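Contents Preface Part One Part Two Index Previous Next

Chapter 7
Where Things Are, and Who Says So

By the time most people reach this chapter they have made an arm move. They have sent it a list of joint angles, watched it arrive, and felt pleased. They have probably also sent it a second list, typed in a hurry, and felt something else. Either way the arm did what it was told, and at no point did anyone have to tell it where anything was.

That easy life ends now. A robot that can reach any point in its workspace is still useless until somebody supplies the point, and supplying the point is a larger job than it sounds. "Pick up the lemon" is a fine instruction for a roommate. For a planner it is missing a position, an orientation, a coordinate frame to express them in, and some assurance that the frame still means what it meant before lunch.

Frames are the subject of this chapter. Students tend to regard them as bookkeeping, and they are right. So is most of engineering. The trouble is that bookkeeping errors in an office produce a stern letter, while bookkeeping errors in a work cell produce a noise.

We will need some vocabulary. A frame is an origin and three axes, attached to something. The something matters. The base frame is attached to the foot of the arm, the tool frame to whatever is on the end of it, the camera frame to the camera, and the world frame to whatever the first programmer on the project thought was a sensible corner of the table. A transform tells you how to restate a point given in one frame as the same point in another. If you have a chain of transforms from the camera to the tool, you can look at a thing and reach for it. If one link in the chain is wrong, you can look at a thing and reach confidently for something else.

Hatice Yalçınkaya, who wrote the first version of the Planach motion planner used in our exercises, kept a file of every bug reported against it in its first year. There were 408. She sorted them once, on a slow afternoon, and found that a depressing share had nothing to do with planning. The planner had been handed a goal in one frame and told it was in another, and had planned to it beautifully. Her notes on these are short. Several consist of the word "again."

With one arm, you can get away with a certain sloppiness. You call the base frame the world frame, teach every point relative to it, and never write down a transform at all. Add a second arm and the arrangement collapses. Each controller believes, with perfect sincerity, that its own foot is the center of the universe. Both report their positions accurately, and the two reports can't be compared until you know how one base sits relative to the other. The same table then has two descriptions, and a collision checker that reads only one of them will happily approve a path through the other arm's elbow.

The cell we use for the worked problems has two arms bolted to a shared table, a teach pendant for each, and a grid of blue tape laid over brown paper. The tape is the cheapest localization tool in this book. It lets a person standing at the table say "third row up, second column" and be understood by another person, and it gives the camera a set of crossings to find. It has no effect whatever on the arms, which have never heard of it.
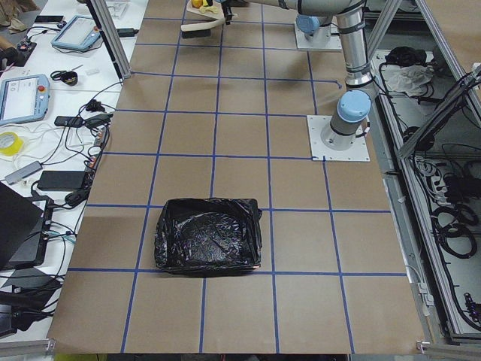
7.1 A frame for the table

Choose one corner of the grid and declare it the origin. Any corner will do, provided that you write down which one. Run the x axis along one edge of the paper, the y axis along the other, and let z point up. You now have a table frame, and both bases, every camera and every object can be placed in it.

Resist the temptation to measure the base positions with a ruler and stop there. A ruler will tell you where the mounting plate is. It will be vaguer about whether the plate is square to the grid, and a small error in angle grows with reach. Suppose a base is rotated 3 degrees from where your software thinks it is. Close to the foot you may not notice. At a reach of 60 centimeters the tool lands a little over 3 centimeters to one side, and a gripper aimed at the middle of a box may meet its rim.

The better method is to touch. Bring the tool tip down to several known crossings, record the position each controller reports, and solve for the transform that best carries one set of points onto the other. Spread the crossings out and keep them off a single line. Do it for each arm separately, using the same crossings where both can reach. Section 7.3 gives the least-squares solution, along with the residuals, which students like to skip. Don't skip them. A large residual at one crossing usually means you touched the wrong crossing.

Erzsébet Hegyi, who taught this material for years before it became a chapter, had her classes calibrate both arms and then drive the two tool tips to the same point in the air, one after the other, with a pencil mark on a card to show where each had stopped. The distance between the marks was the grade. Complaints were heard – all of them, she noted, from pairs whose marks were far apart.

Two cautions before the exercises. Paper moves. It creeps when people lean on it, and tape lifts at the ends, so a table frame defined by tape is only as rigid as the tape. And store the transform in one place. If it lives in the planner's configuration file and also in a script on somebody's laptop, the two copies will drift apart, and the one you correct will be the one that isn't running.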